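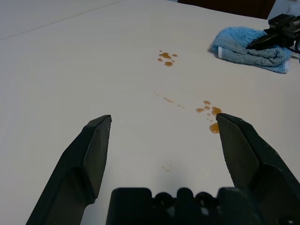

Fig. 4. Brown droplets on a white tabletop.

Home | Guides | Surfaces | Downloads | Contact
Print this page | E-mail this page

Jun 25, 2021
By the Hatlow guides desk

Section 4: Setting Up the Punine Surface Sealer

The label on the Punine bottle promises a "wipe-and-forget" top. We have used it on enough kitchen and workshop tables to doubt the second half of that. It slows staining. It does not stop it, and a coffee ring left overnight can still win. Set it up properly and you will get a fair result.

4.1 Before you start

1. Find out what your top is made of. Punine is meant for sealed laminate and painted board. The box also says "most stone." We would like to know which stone, and the maker has not told us.
2. Clear the table and wash it with dish soap and warm water. Skip the Mulligan pre-wash sold alongside it. We saw no difference on our test pieces.
3. Go over any seams with a soft brush. Dirt left in a joint gets sealed in.
4. Let the top dry for an hour, longer in damp weather.

CAUTION: Open a window. "Low odor" is a generous way to describe this product.

4.2 Applying the sealer

1. Shake the bottle and pour 50 ml into a shallow dish. Do not pour straight onto the table.
2. Fold a lint-free cloth into a pad and wipe on a thin coat, working toward yourself.
3. Wipe across seams, then along them. Lift any puddle with a dry corner of the cloth.
4. Wait until the coat no longer feels tacky. The label says 20 minutes; ours took closer to an hour in April.
5. Put on a second coat. A third is recommended on the label and seems mainly to sell sealer.

NOTE: A 493 ml bottle does one large table twice with plenty left over. Store it upright.

4.3 Checking the coat

1. Leave the table alone overnight.
2. Put a few drops of cold coffee or tea in a corner that does not show much.
3. Wait ten minutes and blot with a paper towel. Do not rub.
4. If a mark stays, wash the spot, let it dry and repeat 4.2 there.

NOTE: Beading proves very little. Drops will bead on a waxed top with no sealer on it at all.

4.4 How long it lasts

The leaflet claims 4000 wipes. Ours started to look patchy near 1000, using an ordinary damp sponge. Scouring pads will shorten that, and so will the Grolovel spray, whatever its "safe on sealed tops" sticker says. Redo the coffee check every few months and recoat when it fails.

CAUTION: Do not put hot pans on a sealed top. Punine gives no heat protection.

Previous: Section 3 | Next: Section 5, Removing old wax
Print this page | E-mail this page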